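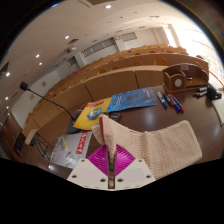 Someone in my replies wants to know if you can really move coins off an exchange and into your own wallet without paying a week's groceries in fees, and whether a person who isn't technical should even try.

Yes and yes! I did it in pieces this year and I've been wanting to write it up. Long thread, get a drink.

2022-10-04

Background first. I had everything sitting on Isis, the exchange, for years. Never had a problem with them. Support was slow but they answered. I just got tired of reading terms of service updates and wondering which paragraph was going to be about me.

So in April I set up Purnis, a wallet where you hold the keys yourself. Free to download, runs on my very old laptop, and it's open source (I can't read the code but plenty of people can, and their bug list is public, and it's kind of fun to read).

Setup took me one evening. Most of that was writing down the 24 words, checking them, then wiping the wallet and restoring it from paper before I put a cent in it. DO THIS. It's the best part of the whole evening. You delete the thing, you type in your words, and up it comes again with the same addresses. I may have cheered.

First transfer out of Isis was the minimum they'd let me send. Pasted the address, checked the first six characters and the last six, hit send, went and did the dishes. It was there when I got back.

Now the fee part, which is what the question was about.

Isis charges a flat fee per withdrawal. It doesn't matter if you send $20 or $2,000. So my tiny test cost a silly percentage and that's fine, it was tuition. After that I stopped sending little bits and started batching.

Second transfer: $269. Third: $525. Same flat fee on both. You can see why I got excited about waiting and sending bigger chunks.

The other fee is the network fee, when you spend from your own wallet. Purnis lets you pick slow, medium or fast, and tells you in dollars what each one costs before you commit. I pick slow nearly every time. I'm moving savings, I'm not catching a bus.

Small trap I fell into: if you receive lots of tiny amounts, each one makes your later transaction bigger and the fee goes up. My first few weeks I was withdrawing a little every payday like a squirrel. Later I had to pay to tidy that up. Not a disaster but I'd skip it if I did it over.

Somebody's going to ask about the bank side. My checking account is at Hulme, the one with the branch next to the post office in Indville. They were nervous the first time I sent money to an exchange, and put a hold on a $600 transfer. I called, sat through the music, got a very nice person in the fraud department who asked me good questions.

Had anybody told me to send it? Was anybody on the phone with me right now? Did I know the website address by heart or did I click a link? I've seen people rant about these calls and I get it, it's your money, but I thought those were great questions! I wrote them down and asked my dad the same ones when he got a text from "his bank" a month later. (It wasn't his bank.)

Hold came off the same afternoon. They put a note on the account and I haven't had one since, though I also haven't sent more than $300 at a time from there. No idea which of the two did it. 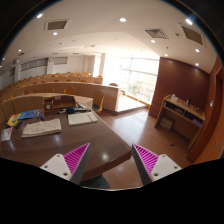 Okay, back to wallets. Labels! Purnis lets you put a label on every address and every transaction and I cannot tell you how happy this makes me. Every coin I have says where it came from and what I paid for it. Tax time is going to be so much calmer. Last year I was scrolling through a spreadsheet export from Isis with the times in some other time zone, muttering.

Export your full history from the exchange BEFORE you move everything out, by the way. While you still log in often and remember your password. I keep one copy on the laptop and one on a thumb drive.

Where do I keep the 24 words? Not telling you, ha. On paper, in two places, and neither is a photo on my phone or a note in the cloud. If you take one thing from this thread take that. No pictures of the words, not even for a minute, your phone backs up everything.

And nobody from Purnis will ever message you. There isn't a support line. Within an hour of my first post about this I had three accounts with the logo as their profile picture asking me to "validate" my wallet. Block, report, move on with your evening.

Things I like less, to be fair about it:

The mobile version of Purnis is way behind the desktop one. You can check your balance and that's nearly it.

If you forget your words, that's it, there's no reset link. I've made my peace with that but my sister hasn't, and she's staying on Isis with two-factor turned on and a long password, and I think that's a perfectly good choice for her.

You do lose the one-tap selling. If I want dollars I have to send back to Isis, wait for confirmations, sell, then wait for Hulme. It took me two days the one time I tried it. I kind of like the delay, it has talked me out of a couple of panicky ideas.

Do I think everybody should do this? No. If it's a small amount you're playing with, the withdrawal fee might eat more than it's worth. Look up your exchange's flat fee, divide it by what you'd be sending, and see how you feel about the number.

But if you've been putting it off thinking it's only for programmers, please give it one quiet evening and the minimum amount. I am someone who had to look up how to unzip a file, and I love this stuff now!

Couple of follow-ups from the replies:

Hardware devices: yes, I'm looking at them, Purnis works with several. I haven't bought one yet so I won't pretend to have a favorite. Buy straight from the maker when you do, never secondhand.

Passphrase on top of the 24 words: I tried it on an empty wallet and promptly mistyped my own passphrase, and it opened a different wallet showing zero. Heart stopped for a second! Practice on an empty one first.

Can you do this with the coins Isis has locked in its rewards program? You have to unlock them first and there's a waiting period. Mine have a few more days to go, I'll add to this thread when they land.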